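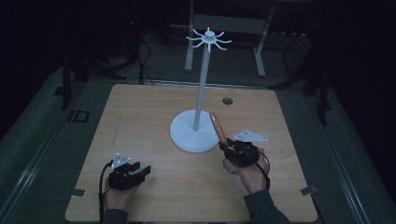

Imad Hourani meint ja, Tassen gehören in den Schrank und ein Ständer sei bloß ein Staubfänger mit Armen. Das schrieb er unter meinen letzten Küchenbeitrag, und seitdem denke ich ständig darüber nach (danke, Imad!). Ich sehe es nämlich komplett anders und bin gerade so begeistert von meinem Tassenbaum, dass ich euch jetzt einen ganzen Beitrag lang damit beglücke.

Acht Haken hat er, alle oben rundherum wie ein Stern, und ein einziges schlankes Bein in der Mitte. Weiß von oben bis unten, der Fuß schön breit und rund. Auf dem hellen Holztisch sieht das so luftig aus, dass ich ihn erst mal eine Weile ganz ohne Tassen stehen lassen wollte. Fast wie eine kleine Palme!

Vorher hatte ich einen von Bullidero, mit Armen auf drei Höhen. Auch hübsch, aber an die unteren Tassen kam ich nie ran, ohne oben irgendwo anzustoßen, und meine geliebte blaue hat dabei ihren Henkel verloren. Jetzt hängt alles auf einer Höhe, und darunter ist richtig Luft. Ich überlege schon, ob rund um den Fuß noch die Zuckerdose passt oder die kleinen Espressotassen, die für Haken sowieso zu winzige Henkel haben.

Beim Aufhängen mache ich es so: erst eine Tasse, dann die nächste genau gegenüber, und so weiter im Kreuz. Die schweren Becher aus Steinzeug kommen zuerst dran, die dünnen Porzellantassen in die Lücken. Ganz dicke Henkel probiere ich vorher aus, die Haken biegen sich an der Spitze ja ein bisschen hoch, und da muss der Henkel drüber.

Im Januar habe ich meine Tassen übrigens mal durchgezählt, es waren 22. Ja, ich weiß. Vierzehn davon wohnen also weiter im Schrank, Imad darf beruhigt sein, und ich tausche einfach durch, wenn mir nach anderen Farben ist. Gerade schwanke ich zwischen lauter Grüntönen und wild gemischt vom Flohmarkt. Was hängt bei euch, und wo?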